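Sevlow Desktop 8
Map labeling and projection software for people who already have too many layers

Sevlow Desktop takes the vector data you have and puts readable names on it. It opens shapefiles, GeoPackage, GeoJSON and most of what a county office is likely to email you, including the ones where every field name has been chopped off after ten characters. It doesn't do routing and it doesn't do 3D. There are other programs for that, and they cost more, and some of them are very good.

The product began at Studier, a small print cartography shop in Drirkbridge, where Kurniawati Setiawan spent the better part of a winter moving creek names by hand. The first version did creeks only. It has since learned about streets, parcels, contour lines and points, in that order, and it is still best at creeks.

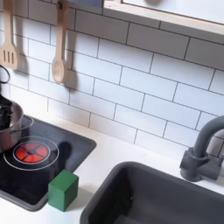 Can I use Sevlow with data in different coordinate systems?
Each layer keeps its own coordinate system and is redrawn to match the project as you work. The source files stay as they were. If a layer arrives with no coordinate system at all, Sevlow asks you to pick one and won't guess, even if you click Cancel several times in an annoyed way.

Label placement

Labels are placed by priority. You give each layer a rank, and the higher rank gets the space when two names want the same spot. The losing label tries its other positions, then a smaller size if you allow it, then disappears. You can list the labels that have disappeared in the Dropped panel, which on a busy map makes for humbling reading.

Curved labels follow lines at any scale. Long names on short streets can be abbreviated from a table you edit yourself – the one we ship knows Street, Avenue and Boulevard, and has opinions about Saint. Turn it off if your town has more saints than streets.

Any label can be pinned. A pinned label stays where you dropped it when the data is reloaded, as long as the feature still has the same ID. If your supplier hands out fresh IDs with every delivery, use the Match by Name option and have a word with your supplier.

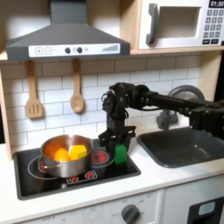

Pins are stored in the project file, so two people working from the same data can keep separate sets. To merge them, open one project and choose Pins, then Import. Where both of you have pinned the same label, Sevlow shows the two positions side by side and lets you pick, and it takes no part in the discussion that follows.

Print layouts

A layout holds one or more map windows, a legend, a scale bar and a north arrow. The legend is built from the layers that are switched on. Layer names such as "roads_final_FINAL2" can be given a polite version for print, and the polite version is remembered.

Map books run from an index layer, one page per shape, up to 500 pages in a single export. Page overlap, neighbor references and the page number style are set once for the whole book. A full book can take a while. We suggest starting it at 5 p.m. and going home.

Export is to PDF, SVG, PNG and TIFF. PDF files keep their layers and their text as text, so a printer can still fix a spelling mistake after you have signed off on it.
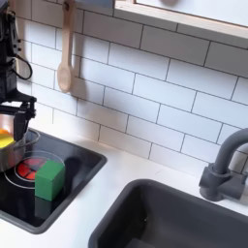

What's new in version 8

The projection list now has a search box. It holds 1524 entries and until February you scrolled.

Contour labels can face uphill, downhill or the reader. The old behavior, which was all three on the same hill, has been removed.

Symbol libraries can be shared from a network folder. The Angelovski style set, with 110 symbols for trails, parks and campgrounds, is included with every license. It has four kinds of picnic table. We asked whether four was right and were told that it was.

Undo now covers layer order. Sorry about that one.

Requirements

Windows 10 or 11, 64-bit, or a current Linux desktop. 8 GB of memory will run it and 16 will run it without complaint. There is no Mac version. Lungile Magagula in support answers this question more often than any other and would like it known that she owns a Mac.

Licensing

Licenses are sold per seat, and each seat can be installed on two machines so long as only one is in use at a time. You pay once for a major version and get every update within it. When the next major version comes out, your copy goes on working. We'll email you once to mention that there's a new one.

Schools and public libraries get a classroom license that covers a single room. Two rooms with a door between them count as one room if the door is usually open.

The trial is the full program for 30 days. Maps exported during the trial carry a small line of text in the lower left corner, and it can't be turned off, though you're welcome to put a label over it.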